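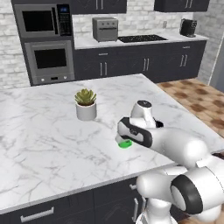

Ticket 1824: arm stops above the green piece and will not close
Cell: Melis kitchen island (simulated)
Opened by: Apolline Lecomte
Assigned to: Thaddeus Schumacher
Status: open, waiting for retest

Reported: Arm moves out over the marble, lines up on the green piece and holds. Grip command times out after 10 seconds. Plant pot is well to the side. Same result after reloading the cell.

14:10 TS: Checked the log. Run 78 gives "target height not reached". The tool offset is still the one from the Orunus cell, 13 mm too long.

14:35 TS: Entered the correct offset and saved it to the Melis profile. Left the speed limits alone.

15:05 AL: Will rerun from the home position with the pot left where it is. Please keep this open until I post the log.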